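The Hoodie Problem

A T-shirt forgives you. A towel practically folds itself. The hoodie is where domestic order goes to sulk, mostly on account of the hood, a third sleeve with no arm in it and no opinion about where it should go.

The Dorkville school of folding says hood first, flat against the back, then sleeves, then a fold up from the hem. The Taltano school tucks everything into the hood until you own a soft red football. I have tried both for 11 weeks and have 2 strong feelings about drawers.
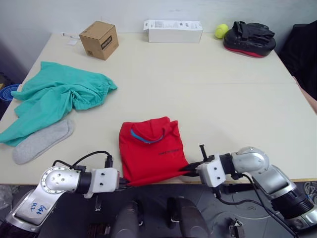
Red hoodie, folded. The sock and the teal thing await their turn.

Surface matters more than method. A bed is too soft, and a sofa has cushions with plans of their own. You want a table, even one that already houses a tennis ball and a boxing mitt, which every table in my experience eventually does.

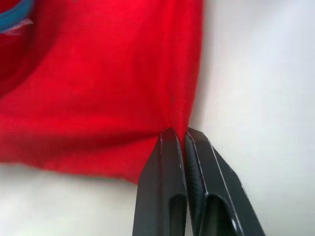 Then there is the fabric. Thick fleece fights back, and thinner stuff slides off the edge the moment you reach for a sleeve. Van Dijk will sell you a folding board for $74. A Faklow catalog, shut, does the same job and can be read afterward, if you're short of things to read.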